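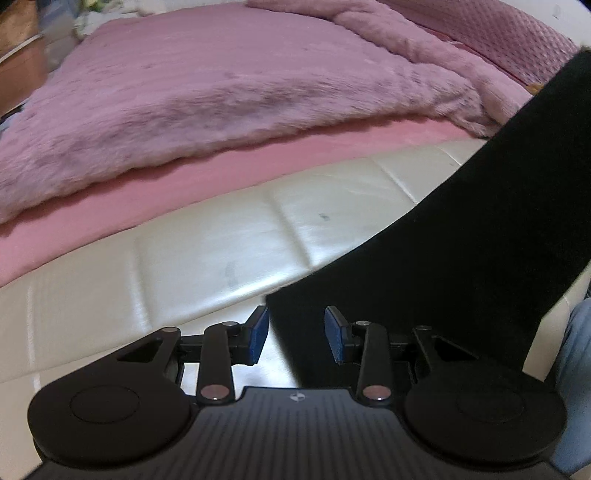
Pourquoi dort-on ?

Tous les soirs, c'est la même histoire : il faut se brosser les dents, éteindre la lumière et fermer les yeux, alors qu'on avait encore mille choses à faire ! Et pourtant, le sommeil est l'une des aventures les plus étonnantes de ta journée. Pendant que tu ronfles (mais si, un petit peu !), ton corps travaille à toute vitesse. Allez, on se glisse sous la couette et on regarde ce qui s'y passe.

Que fait le cerveau pendant la nuit ?

On pourrait croire qu'il s'éteint comme une lampe. Pas du tout ! Le cerveau reste très occupé toute la nuit. Il reprend ce que tu as vécu dans la journée, la poésie apprise en classe, le nouveau jeu de la récré, le prénom du chien des voisins, et il fait le tri. Certains souvenirs sont rangés bien solidement, d'autres s'effacent petit à petit. Voilà pourquoi une leçon relue le soir revient souvent plus facilement le lendemain matin. Essaie, c'est épatant !

Le petit train du sommeil

Les spécialistes comparent souvent la nuit à un train avec plusieurs wagons. D'abord vient le sommeil léger : tes muscles se relâchent, ta respiration devient plus calme, mais un bruit de porte peut encore te réveiller. Parfois, tu as même l'impression de tomber dans un trou et hop, ta jambe sursaute ! C'est très courant et ça ne fait aucun mal.

Ensuite arrive le sommeil profond. Là, on pourrait presque te porter de la voiture jusqu'à ta chambre sans que tu t'en aperçoives. C'est surtout à ce moment que ton corps fabrique l'hormone de croissance, une substance qui l'aide à grandir. Eh oui, on grandit aussi en dormant !

Le dernier wagon s'appelle le sommeil paradoxal. Quel drôle de nom ! « Paradoxal » veut dire que deux choses semblent se contredire : ton cerveau est presque aussi actif qu'en plein jour, tes yeux bougent sous tes paupières, mais tes muscles, eux, sont tout mous. C'est là que naissent la plupart des rêves dont on se souvient. Puis un autre train démarre, et ainsi de suite jusqu'au matin.

Et les cauchemars ?

Tout le monde en fait, même les adultes. Un cauchemar peut venir d'un souci, d'un film qui fait peur, ou d'un peu de fièvre. Si tu te réveilles avec le cœur qui bat fort, respire lentement et pense à un endroit que tu aimes. Tu peux aussi raconter ton rêve à quelqu'un de ta famille, ou le dessiner le lendemain en lui inventant une autre fin (un monstre en pyjama à pois, c'est tout de suite moins effrayant !).

Les animaux, ces dormeurs incroyables

La palme de l'originalité revient peut-être au dauphin. Il doit remonter à la surface pour respirer, alors il ne dort que d'une moitié de cerveau à la fois ! Le cheval, lui, sait somnoler debout grâce à ses pattes qui se bloquent, mais il se couche pour dormir vraiment bien. Les loutres de mer se reposent sur le dos, à la surface de l'eau, et s'enroulent parfois dans de grandes algues pour ne pas dériver. Quant aux chauves-souris, elles dorment la tête en bas, accrochées par les pattes, sans le moindre effort.

Combien d'heures faut-il dormir ?

Cela dépend de l'âge. Un nouveau-né dort la plus grande partie de la journée. Entre six et douze ans, on a besoin de neuf à douze heures de sommeil par nuit. Comment savoir si tu dors assez ? Si tu te lèves plutôt en forme et que tes yeux ne piquent pas en classe, c'est bon signe !

Pour bien s'endormir

Range les écrans un bon moment avant d'aller au lit, car leur lumière dit au cerveau qu'il fait encore jour. Garde une chambre un peu fraîche et bien sombre, avec une petite veilleuse si tu préfères. Couche-toi à peu près à la même heure chaque soir, et choisis un rituel rien qu'à toi : une histoire, une chanson, un gros câlin au doudou.

Le mot à retenir

Mélatonine : c'est l'hormone que ton cerveau libère quand la lumière baisse. Elle prévient tout ton corps que la nuit approche. Quand tu te mets à bâiller et à te frotter les yeux, le petit train est en gare, alors monte vite à bord !

À toi de jouer

Pose un carnet près de ton lit. Au réveil, avant même de te lever, note ou dessine ton rêve, car il s'envole très vite. Au bout de quelques semaines, relis toutes tes pages : tu y retrouveras sûrement des lieux et des personnages qui reviennent souvent !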